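Stories > Short fiction > The Kolitz Road

The bus to Stoditgate left without her. Mekdes saw it go, the back window all fogged, some kid's hand print on it. Gone.

She had her mother's coat in a bag. Two rolls. The letter.

"Next one's at 9," said the woman in the ticket window. Didn't look up. BARANAUSKIENĖ on the badge, in capitals, pinned crooked.

"Nine tonight?"

"Is there another nine you'd like?"

So she sat. Bench cold through her skirt. She read the letter again even though she knew it. Kiros had terrible handwriting, always had, it leaned over like it was tired. Come before the house is sold. Ayana won't sign unless you're here. Bring the coat, she asked for the coat.

Ten years. She hadn't seen that kitchen in ten years and now they wanted a signature and a coat.

She ate one roll. Then teh other, which was supposed to be for later.

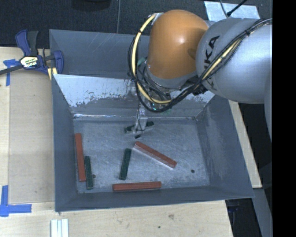
II. Flidton, after dark

Rain when she got down. Kiros under the shop awning, heavier, grayer, hands in his pockets like he was fifteen and caught at something.

"You missed the first one."

"I missed the first one."

They walked. He took the bag without asking. Past the well, past the school — smaller, everything smaller — and up the hill with the mud sucking at her good shoes.

Light on in the kitchen. Ayana at the stove with her back to them, stirring, stirring.

"Shut the door," Ayana said. "You're letting it all out."

Mekdes shut it. Took out the coat and it still smelled of cloves, after all that time in the closet, and her sister turned round then and put the spoon down.

"She's upstairs," Ayana said. "She's awake. She thinks its June."

"What do I tell her?"

"Tell her it's June."

Mekdes went up with the coat over her arm.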